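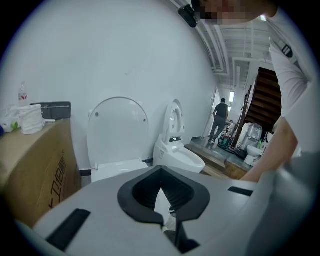 View from the hand-held gripper, bathroom fixtures showroom.

1/ The Wisside team has begun comparing two hand-held grippers, Amo and Pretano, in a fixtures showroom. Each will complete 124 grasps.

2/ Margaux Chevalier is scoring slips and missed closures. Fingertip pads are changed every 20 grasps.

3/ Results will be posted in February.

Comments
Phúc Hứa: Same lens on both?
Stavros Leka: Please include closing force.

Search posts Go
Filed under: Grippers & End Effectors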